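The Well at Haltbridge

Last updated: September 15, 2019

Ross Semple did not believe in the well, and he had told his sister so twice before they reached the county line.

"It's a hole with water in it," he said. "People drop money in a hole. Then the town fishes the money out and buys road salt."

Dana kept driving. She had a quarter on the dashboard, sitting in the groove where the glass met the plastic, and every time they took a curve it slid a little and came back.

Their mother had gone to the Haltbridge well in August of the year she got sick, and she had come home cheerful and lived another six years. Dana thought one thing about that. Ross thought the doctors had been wrong, as doctors often are, and that six years of pills might have had a hand in it too. He'd never said this to his mother. He had said it to Dana plenty.

The town was one street and a feed store. A board by the church listed the wishes granted, and somebody had painted the total in white: 2,981. Ross stood in front of it with his hands in his coat.

"Granted according to who?"

"People write in," Dana said.

"And the ones who didn't get anything? Do they write in?"

She went on ahead. He read the rest of the board, which said the well was first used by a miller named Zakharchenko, whose lost son walked home across the ice the night after he asked for him. There was no year given. There was no son's name either, and Ross noticed that.

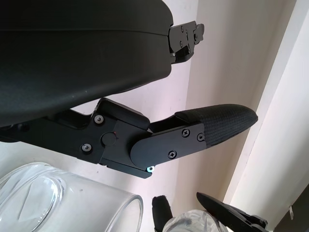 What does a person have to do to get a wish at Haltbridge?

Drop one coin with the left hand, say the thing out loud, and leave without looking back.

That was the whole of the instructions, printed on a card and tacked up inside the little roof over the well. Ross read it two times. He thought the part about looking back was clever. If a wish failed, you could always be told you'd peeked.

A woman in a green raincoat was there ahead of them. She leaned over the stones and said, clearly, "I'd like Treltora to take me back," and dropped her coin, and walked off down the path with her neck stiff as a post.

"Is Treltora a man?" Ross whispered.

"It's the tile company," said Dana. "They laid off the whole night shift."

He was sorry he'd asked. He watched the woman go as far as the gate. She had trouble with the latch and still didn't turn around, though she would've had an easier time of it if she had.

Dana went up next. He moved off so he wouldn't hear, and then found he could hear anyway, because the stones threw her voice back. She didn't ask for money or for her knee. She asked that Ross would quit being so sure.

The quarter took a while to hit.

"That's a waste of twenty-five cents," he said when she came down the path. She didn't answer, and she didn't look back.

He had 10 dollars in bills and one nickel. He had no plan to use the nickel. He went up only to see how deep the thing was, and he'd read somewhere that you could figure it by counting seconds, so he would need to drop something. It was a measurement. He used his left hand by accident, his right being cold.

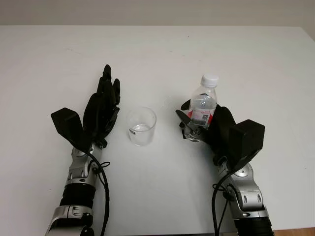 He never heard it land. He stood there through three, four, five, and then a good deal longer, bent over with his ear to the dark. A coin could catch on a ledge. There could be moss down there, or leaves. Hers had hit and his hadn't, and there were half a dozen dull reasons for that, and he went through them all.

"Did you say anything?" Dana called.

"No."

"Then it doesn't count."

"I know it doesn't count."

But he had said something. He'd said "Mom," the way you'd say it into a house when you come in and the lights are off. He hadn't meant to and he didn't think it was a wish, since there was nothing in it to be granted.

He walked to the car. The gate latch stuck, and he fought it from the wrong side for a minute or so with his back to the well, telling himself he simply hadn't any reason to turn around.

Contact | Copyright | Back to top

Comments

millpond_jean: I wanted to shake Ross for the first half. Then the latch. OK, fine.

Kanix: Six years of pills "might have had a hand in it." I'm with Ross. Who audits the board?

tbarlow: Did the coin land or not? Feels like you ducked that one.

millpond_jean: @tbarlow I think it caught on a ledge. I'd still have looked.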